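July, early, before the heat

I slept with both windows open and woke up to the sound of Raelene Kereama's sprinkler going next door, which I have come to love almost as much as rain. I made tea and sat on the back step in my robe, and I thought I had better write some of this down before the day runs off with me the way they all seem to this month.

The big news is the letters. I finally opened the second shoebox from Mother's closet (I've been walking past it since spring, pretending it was full of buttons) and it is all Aunt Lou, every bit of it, from the years she lived in Brostilton and worked at the cannery. I counted them twice to be sure and there are 112. Some are only a postcard's worth, weather and who had a cold, but some go on for eight or nine pages, and her handwriting gets smaller and smaller as she runs out of paper until she is writing up the sides like ivy. I read 17 of them last night and had to make myself go to bed.

She was so funny! I only knew her as an old lady with peppermints. In one she describes a church supper where the preacher sat on a lemon pie and stayed sitting on it through two hymns, and in another she is furious with Mother over a borrowed coat, and then in the very next one the coat isn't mentioned at all and she is asking for the plum cake recipe. I would give a lot to know what Mother wrote back in between. I suppose those letters went out with Lou's things when the house in Saravton was sold, and I feel a little sick whenever I think about it.

My plan is to put them all in date order, which means a good clear surface and no breeze. The dining table would hold them if I went at it a year at a time, and the grain running on the slant like that gives me something to line the envelopes up against, or to ignore. 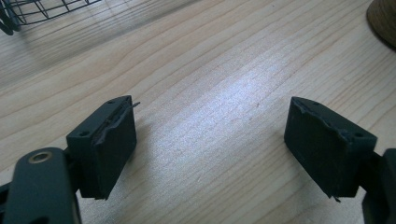 Later, after supper

Well, I got as far as the first two winters. Lou hardly ever put the year, only "Tuesday" or "the 30th, raining," so I've had to go by the postmarks, and half of those are smudges. I used Mother's old magnifying glass and the lamp from the bedroom and felt like a detective in a very slow movie.

Raelene came over around four with beans from her garden, far too many, and ended up staying until nearly six. I read her the lemon pie one out loud and she laughed so hard she had to put her glass down. She thinks I should type them all up and send copies to the cousins. I said I'd think about it, and I am thinking about it, but there are things in there about Uncle Walt that I don't believe the cousins know, and I'm not sure it's my place to be the one who tells them. Lou lent him 800 dollars one year, which must have been nearly everything she had, and as far as I've read she never saw it again. She only brings it up the once. Then she goes right on to say the lilacs are out.

I keep coming back to that. I don't think I could have let it go so lightly, and maybe she didn't either, maybe she cried over it in her kitchen and just didn't care to put it in the mail.

Cooked some of the beans with bacon and ate them standing up. The rest I'll have to blanch tomorrow. I also need to call about the gutter, and find out if the stationery shop in Hinds still carries those flat gray boxes, the good kind that don't turn paper yellow. I'd want three at least.

It's cooled off nicely now and the sprinkler is going again. I'm going to allow myself one more letter, a short one, and then lights out.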